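Wednesday club, and why my arms hurt

I've been promising to write something about the robotics club since May and I keep not doing it, mainly because by the time I get home on a Wednesday I'm fit for nothing but toast. But we've had a really good few weeks and I want to get it down before I forget who did what.

So, quick catch-up for anyone who only reads this for the allotment posts (sorry, the beans are fine). I joined the evening robotics club at the college last year, knowing how to solder badly and not much else. We've got a project on the go called Mulix, which is our attempt at teaching a robot arm to do small jobs about the house. Tidying a table, picking up a thing and putting it on another thing. It sounds so easy when you say it like that!

The name was Matúš Vrabec's idea and he still won't say what it means. Libor Vondráček wanted Dromeo, which lost by one vote, and he has written Dromeo on his toolbox in marker pen so that everybody knows how he feels.

Most of the autumn went on the arm itself, and I wasn't much use for that part. I held things. I went and bought bolts, and then went back and bought the right bolts. Jacobus Lekota rewired the whole base twice, once because we'd got it wrong and once because he didn't like how it looked, and I have to say the second version is lovely. There's a bit near the elbow where all the wires turn the corner together and I could look at it all day.

Where I have been useful is the teaching side. The arm learns by copying, so somebody has to do the job by hand, over and over, with the hand-held grippers, and all of that gets recorded for it to learn from. You squeeze the trigger, the jaws close, you do the job, you put everything back, you go again. Lakmal Talukder worked out that we wanted 400 good goes at the ring task before it was worth training anything. I laughed. Lakmal did not laugh.

The ring task is the one I've ended up in charge of. There's a tall black vase with a skinny neck, and a black ring, and the ring has to go over the neck and down. Like hoopla at the fair, only slower and with more sighing. With your own fingers it takes no time at all and you don't even look. With grippers you suddenly have no wrists, or that's how it feels, and you have to plan which side of the ring to take hold of before you go anywhere near it. My first evening I managed 51 and only kept about half, and I knocked the vase over so often that Dalibor Ševčík started saying "timber" without looking up from his laptop. 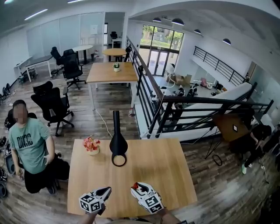
The trick, if there is one, is to stop rushing the last bit. I was getting the ring to the top of the neck quite nicely and then letting go too early, so it caught on one side and hung there looking silly. Matúš told me to breathe out as I let go, which I thought was nonsense, and now I do it every single time. I got to 100 keepers in one evening last week, with a tea break in the middle, and I was so pleased I rang my sister about it. She was very polite.

We did have a row about the flowers. Libor thinks we should move the pots around between goes so the arm doesn't get too used to one layout, and Jacobus thinks we should get it working the simple way first and make life difficult later. I can see both sides, but I'm the one who'd be shuffling flowerpots all night, so I voted with Jacobus. We've agreed to talk about it again once the first batch has been through training.

Next session Lakmal is going to start the training run and leave it going overnight, and Dalibor is bringing the cheese thing he made at Christmas, so I'd turn up for that alone. If you're local and fancy having a go, come along from seven o'clock. You don't need to know any programming (I still don't, really) but wear something with sleeves you can push up, and eat first, the vending machine has been out of everything except mints for a month.

Bean update at the weekend.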